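9월, 오후 4시 조금 넘어서

공용 주방 정리 기록. 지난번에 적다 만 것까지 합쳐서 쓴다.

오늘은 냉장고 쪽을 드디어 손댔다. 여름 내내 미루고 또 미루던 일이라 시작하기까지가 제일 힘들었고, 막상 문을 열고 나니 오히려 마음이 편해졌다. 우리 작업실에서 냉장고는 다들 하루에 몇 번씩 들르는 곳인데도 속을 제대로 들여다본 게 언제인지 기억이 나지 않는다. 점심 도시락 넣고, 커피에 넣을 우유 꺼내고, 누가 사 온 귤 하나 집어 가고, 그러다 보면 안쪽 깊은 곳은 저절로 잊힌다.

먼저 아래 칸부터 비웠다. Tavberg에서 받아 온 피클 병이 뒤쪽에 누워 있었는데 뚜껑이 꽉 닫혀 있어서 다행히 샌 곳은 없었다. 고추장 통은 두 개가 나란히 열려 있기에 양이 적은 쪽을 앞으로 빼 두었다. 먼저 그것부터 비워 주면 좋겠다. 된장은 그대로 두었고, 이름이 안 적힌 반찬통은 따로 모아 식탁 위에 올려 두었으니 퇴근 전에 한 번씩 보고 가져가 주세요. 작은 유리통에 든 멸치볶음은 아직 멀쩡해 보이던데 혹시 주인이 잊어버린 거면 너무 아깝다!

선반 치수도 이참에 적어 둔다. 수납함을 새로 맞추자는 이야기가 나올 때마다 줄자를 찾느라 온 서랍을 뒤지는 게 지겨워서다. 냉장고 높이는 바닥에서 윗면까지 162cm, 폭은 옆 벽에 닿는 쪽까지 재서 83cm. 문짝 안쪽 선반은 내일 다시 재야 한다(줄자 끝이 자꾸 빠져서 세 번 재고 세 번 다 다르게 나왔다). Nistau 수납함 중에 제일 긴 것이 81cm라고 하니 냉장고 위에 올리면 얼추 맞을 것 같은데, 위에 뭘 올리기 시작하면 금방 창고가 된다는 의견도 있어서 일단 보류.

세제는 Dustent를 물에 묽게 타서 썼다. 처음엔 원액을 그대로 묻혔다가 거품이 너무 많이 나서 헹구는 데만 한참 걸렸다. 대야에 물 2000ml를 받고 뚜껑으로 한 번만 넣는 정도가 딱 좋았다. 고무 패킹 틈은 행주로는 잘 안 닦이고, 못 쓰게 된 칫솔이 제일 낫다. 칫솔은 싱크대 아래 파란 컵에 꽂아 두었으니 버리지 말 것. 진짜로 이 닦는 칫솔이 아니니까 헷갈리지도 말고요.

겉면은 은색이라 손자국이 참 잘 보인다. 젖은 행주로 한 번 닦고 그대로 두면 물 자국이 남아서 닦기 전보다 더 지저분해 보이는데, 마른 천으로 위에서 아래로 한 번 더 밀어 주면 괜찮다. Fabbri에서 산 회색 천이 제일 잘 들었고 종이 타월은 보풀이 남아서 별로였다. 손잡이 둘레는 기름기가 있어서 묽은 세제를 묻히고 잠깐 기다렸다가 닦았다. 하는 김에 옆면까지 다 해 버릴까 하다가 허리가 아파서 거기는 다음으로 넘겼다.

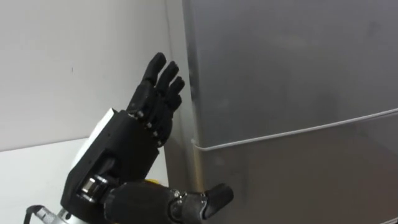

은색 냉장고와 그 왼쪽 옆에 세워 든 검은색 로봇 손.

다시 채우는 순서는 이렇게 정했다. 맨 위 칸은 음료와 우유, 가운데는 각자 도시락, 아래는 양념과 김치. 김치를 아래로 내린 건 냄새보다는 무게 문제다. 지난번에 위 칸에서 통을 꺼내다가 손목이 삐끗할 뻔한 뒤로 계속 마음에 걸렸다. 도시락 칸은 점심 지나면 텅 비니까 오후에 간식 넣는 자리로 같이 써도 될 것 같다.

이름표용 마스킹 테이프와 펜은 냉장고 가까운 서랍 맨 앞에 넣었다. 이름이랑 넣은 날짜만 적어 주면 충분하고, 글씨가 못나도 전혀 상관없습니다. 제 글씨도 알아보기 힘들다는 말을 여러 번 들었으니까요.

남은 일: 문 안쪽 선반 다시 재기, 옆면 닦기, 얼음 틀 새로 사기(금 간 것이 하나 있음). 냉동실은 성에가 생각보다 두꺼워서 하루 날을 잡아야 할 듯하다. 그때는 아이스박스를 미리 빌려 놓고, 아이스크림은 그 전날까지 다들 부지런히 먹어 주기로.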